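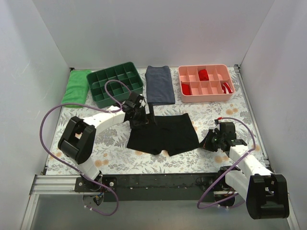
Flilton festival names two more headliners, but the site question remains

News > Music > Festivals
Last updated: Wednesday, October 26, 2022

The Flilton weekender has added two more names to the top of its bill for next summer, and its organisers would like everybody to be very excited. Some of us will wait until we see a stage going up.

Guitar four-piece Bidell will close the Friday night, with the singer and harpist Wei taking the Sunday slot that was left blank when the first poster went out. Both acts were confirmed in a statement this morning, which used the word "unmissable" four times and did not mention the site licence once.

That licence is the thing. The festival has been announced twice before and has yet to sell anyone a pint. The first attempt was called off when the pandemic closed everything. The second was dropped with six weeks to go after the farm that was due to host it pulled out, and ticket holders were told their money would be carried over unless they asked for it back by a deadline that many say they never heard about.

Promoter Tudor Oprea insists this time is different. "We have the field, we have the bands and we have learned a lot," he said. Asked whether having the field meant having a signed agreement for it, he said the paperwork was "in its final stages" and that he expected to share news in February.

He has used the phrase before. It appeared in the announcement for the second attempt, word for word, about a different field.

There is no arguing with the booking of Bidell, who have a decent claim to be the best live band to have come out of the county. Their last record, Ever, was a slow, grumpy thing that split the fans on release and has grown on most of them since. On stage those songs are louder and a good deal faster, and the set they played at the Corn Hall in the spring sold out in a morning. If they do turn up in Flilton, people will go.

Wei is the odder choice for a Sunday closer. Her music is quiet, her sets are short, and she has said in the past that she dislikes playing outdoors. The statement promises "a full festival show with special guests", with no word on who the guests might be. Her own website had not listed the date by the time of writing – nor, for that matter, had Bidell's.

The rest of the bill is as it was in the summer: a Saturday built around dance acts, a folk tent, and a second stage for local bands. The local bands will be paid this time, according to the organisers. One drummer who was booked for the cancelled second year, and did not want to be named, said he would believe it when it reached his account.

Birutė Eglītis bought two weekend tickets for the first attempt and still has them on her fridge. She runs a Facebook group for people in the same position, which now has 600 members. "I'm not against it happening, I'd love it to happen," she said. "But every time they put out a new poster I get messages from people asking if their old tickets count, and I can't tell them."

On that point the statement offers one line, saying that tickets from earlier years "will be honoured where possible". Oprea would not be drawn on where it might not be possible. He did say that anyone who writes in will get an answer within 12 working days. Eglītis wrote in on the day the summer poster came out and says she is still waiting.

New tickets go on sale on Friday morning through the festival's own site. Weekend passes have gone up in price, which the organisers put down to the cost of power, fencing and security. Every festival in the country is saying much the same and there is no reason to doubt it, though most of them can tell you where the fence is going.

Residents on the east side of the village, who would be nearest if the rumoured field turns out to be the right one, say they have had no letter about it. The parish council confirmed that it has not been sent any plans. A licence application has to be advertised for 28 days before it can be decided, and no such notice had gone up as of this week.

Further names for the folk tent are due before Christmas.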